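Hilde Bakker
Thread on bed sheets, continued from the one on pillowcases. Subject: what the number on the package measures, what it leaves out, and how to check a sheet before you cut the tags off.

Hilde Bakker
Thread count is warp ends plus filling picks in one square inch of fabric. Warp runs the length of the loom, filling runs across. You count both directions under a pick glass and add them. The unit is simple and the method is old. The trouble starts with what gets counted as a thread.

Hilde Bakker
A plied yarn is two or more single yarns twisted together. It goes through the loom as one yarn and takes up one position in the weave. The standard practice is to count it once. A seller who wants a bigger number counts the plies. With 2-ply yarn in both directions, a package that says 800 may contain half that.

Hilde Bakker
There is a physical limit. Yarn has a diameter. For a given yarn size and weave, only so many ends fit side by side before they jam. To go higher you need finer yarn, and fine cotton yarn requires long staple and careful spinning. Price follows. A very high count at a very low price is a statement about plies.
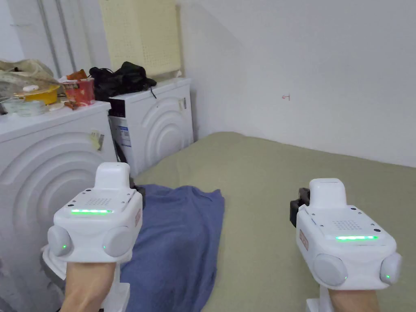

Benedek Antal
But isn't a plied yarn stronger than a single of the same total size? I was taught that plying evens out the thin spots. If so, a 2-ply sheet counted honestly could outlast a single-ply one with the bigger number.

Hilde Bakker
Correct, and it does even them out. Weak places in one single seldom line up with weak places in the other. I have no objection to plied yarn. My objection is to the arithmetic on the label. Plied sheets also tend to be heavier for the same honest count, which some sleepers like and some don't.

Hilde Bakker
Weave next. Percale is a plain weave: over one, under one. It has the maximum number of interlacings, so it feels crisp and holds its shape. Sateen floats one set of yarns over several of the other. Fewer interlacings let the yarns pack closer, so sateen reaches higher counts with no change in yarn quality.

Hilde Bakker
Never compare a sateen count with a percale count. The floats that make sateen smooth are also what catches on a rough heel or a zipper. Under abrasion the floats fuzz first. You see it at foot level and at the shoulder, long before the selvage shows any wear.

Hilde Bakker
"100 percent cotton" is a fiber content statement. It covers short staple, long staple, carded, combed, ring spun, open end. It tells you nothing about finish. Combing removes the short fibers before spinning. Short fibers are what work loose and form pills, so "combed" on a label is worth more to me than any count. 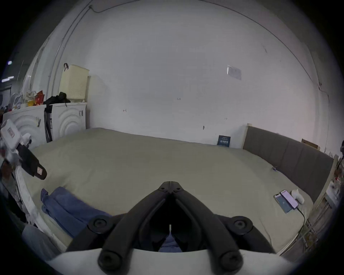 Hilde Bakker
Finish is the part that fools the hand in the store. Calendering presses the cloth between heavy rollers and gives a flat, slightly glossy face. Silicone softener gives a slick feel. Both fade with laundering. The sheet you felt through the corner of the package and the sheet you own after a season are different surfaces.

Hilde Bakker
Wrinkle-resistant resin is another matter. It crosslinks the cellulose, so the fiber springs back instead of creasing. It also makes the fiber more brittle. Tear strength drops and the fabric absorbs less. I tested a set treated with Vernirex against the untreated version of the same cloth, and the treated one tore first at the hem every time.

Hilde Bakker
Crude home test for finish: put one drop of water on the unwashed fabric and watch it. A bead that sits there means softener or resin. Wash the piece without fabric softener and repeat. If the drop now soaks in, most of what you had was a topical softener. If it still beads, suspect something more durable.

Darmawan Sitompul
Does this work on dyed sheets? My dark ones bead and my white ones don't, same maker.

Hilde Bakker
It works, with a caution. Dark shades often get a fixing agent after dyeing, and some of those slow the absorption. Compare like with like: same shade before and after washing. Two shades side by side won't tell you much.

Hilde Bakker
Shrinkage. Cotton is stretched lengthwise on the loom and through finishing. The first few launderings release that tension. The cloth gets shorter, mostly in the warp direction. Compressive shrinking at the mill takes up most of it beforehand, if the mill bothered.

Hilde Bakker
On a fitted sheet, warp shrinkage shows up as corners that climb. People blame the elastic. Measure the flat part along the length before the first wash, write it on the care tag in laundry marker, and measure again after the third. Then you know whether to complain about the elastic or the cloth.

Cor Visser
Tumble or line?

Hilde Bakker
Either, as long as you use the same one each time you measure. Tumbling gives more total shrinkage. Line drying leaves the sheet a little longer and stiffer. Low heat, take it out while slightly damp, pull the corners square by hand. Overdrying is harder on the hem stitching than on the fabric.

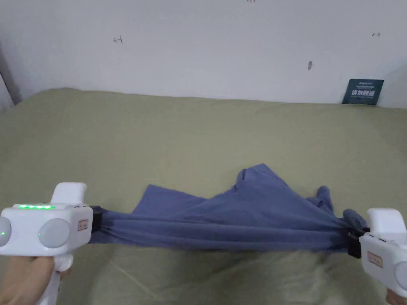 EVBERG, July. Posting the rest from the mill shop at Claeys, where the sign over the door says 1877 and the pick glass is chained to the counter.

Hilde Bakker
The shop lets you look at any bolt. I put the glass on their percale and on the Clallell sateen. The percale matched its ticket. The sateen matched too, once I had asked how they treat plied filling. They count it once. The ticket doesn't say so, and I told them it should.

Hilde Bakker
Things I look at on a finished sheet, with the package open. Hem stitch length: short and even is better. Side edges: selvage or turned hem, either is fine, raw overlock is not. Elastic: all the way around holds better than corners only. Grain: fold it lengthwise and see if the edges meet without a twist.

Hilde Bakker
Off-grain cloth can't be fixed at home. It was finished crooked, and the first wash lets it go back to where it wants to be. That is the sheet that sits diagonally on the mattress however you make the bed. Return it.

Jasper Verschueren
What about linen, same count logic?

Hilde Bakker
Same definition, much lower numbers, and nobody should mind. Flax yarn is thicker and less regular. For linen, ask for weight per area. I'll do linen separately when I'm back at my own scale.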